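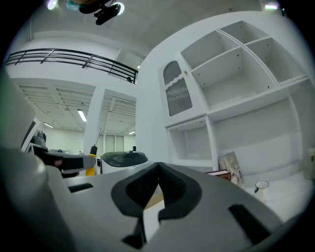 Lab Handout 6: Gripper State and Two-Arm Timing
Mahmoud Saber
November 8, 2019
Reading time: 3 min

Last week's notes covered single-gripper logs. This week every episode has two grippers in it, and most of the trouble comes from time. Each gripper writes its own video and its own width signal, and the two clocks don't agree.

1. Finger width

The width signal is a number from 0 (fingers touching) to 800 (fully open). Zero drifts between sessions, so don't trust the raw value. Find a stretch where the fingertips touch in the video, take the median of the signal over 15 frames, and subtract it from the whole episode.

A width of zero doesn't tell you which way the hand was moving or whether it had just let go of something. Label "closed" and "holding" as separate states. A thin screwdriver shaft reads very close to zero, and a threshold alone will get it wrong. Use the image.

2. Lining up the clocks

Rao, our logging tool, stamps each frame when it is written to disk. That is later than when it was captured, and the delay isn't constant. In the October set, episode 371 has the left stream 42 milliseconds behind the right at the start and further behind by the end. Fit an offset and a slope. An offset by itself is not enough for long episodes.

To get matching points, open and close both grippers together at the start and at the end. Mark the same closing event in both streams by hand the first time - the automatic matcher comes in Handout 7.

3. Which view to use

Each camera rides on its own gripper, so its fingers stay in the same part of the image while everything else moves. Mask them before running feature tracking. If you forget, the tracker locks onto the fingertips and reports that the camera never moved.

The other gripper needs a mask too. It moves on its own and may come in from either side, and its pose must come from its own stream. Shelves, door trim and the desk are good static features. Plain white panels give you very little, so check how many tracked points are left when the view is mostly cabinet.
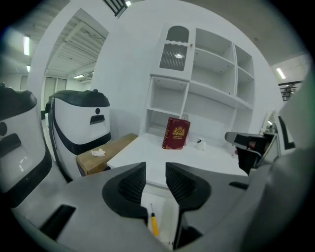 4. What to hand in

Pick one two-gripper episode and turn in:

- the corrected width plot for both grippers
- the fitted offset and slope, with the marked events
- one frame from each stream with the masks drawn on
- a short paragraph on any place where "closed" and "holding" were hard to tell apart

Put the files in your group folder under the episode number. Code can be in any language, but it has to run on the lab machines without extra installs.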